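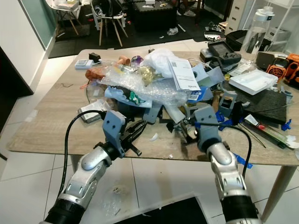

How should I pack an item before sending it to you?

Wrap each item separately, leave at least 5 cm of padding on every side and use a rigid double-walled carton. Glass and ceramics need a second carton outside the first, with padding between the two. Tape all seams, including the bottom ones.

Is there a maximum size or weight?

Parcels sent on the standard Caltcombe service may weigh up to 19 kg. The longest side plus the girth must not exceed 235 cm. To get the girth, measure the height and the width, add them together and double the result. Anything larger goes as freight and has to be booked by telephone.

Can I reuse an old box?

Yes, if the corners are firm and the board has no creases or damp marks. Remove or cover all earlier labels and barcodes. A carton that has been through the post more than once should not be used for anything over 5 kg.

What tape should I use?

Brown or clear parcel tape, 48 mm or wider. Masking tape, household sticky tape and string are not accepted. String catches in the rollers at the Modholm depot, and parcels tied with it are held back for rewrapping at the sender's cost.

Where does the label go?

On the largest flat face, clear of seams and edges. Do not put tape over the barcode – the shine can stop it being read. Put a second copy of the address inside the parcel before sealing it.

What can't I send?

Aerosols, loose lithium batteries, perfume, nail varnish, matches, fresh food and live plants. Batteries fitted inside a device are allowed on UK services, two devices per parcel at most. Overseas rules differ by country and are listed on the Export page.

How long does delivery take?

Parcels handed in before 2 pm on a working day normally arrive on the next working day but one. The Highlands, Northern Ireland and the islands take longer. In November and December, allow one more day for all addresses.

My parcel arrived damaged. What do I do?

Keep the contents, the carton and all the padding until the claim is closed. Report the damage within 14 days of delivery, using the form in your account. Claims are turned down if the packaging has been thrown away, as there is then nothing to inspect.

Does cover apply to items I packed myself?

It does, provided the packing meets the rules on this page. Cover is limited to the cost price of the item – not the retail price – and a receipt or invoice is required. Antiques and one-off pieces need a written valuation before they are sent.

Can I drop off without a printer?

Bring the code from your confirmation email to any drop-off point marked with a printer symbol. The label is printed at the counter free of charge.

Last updated: Apr 22, 2018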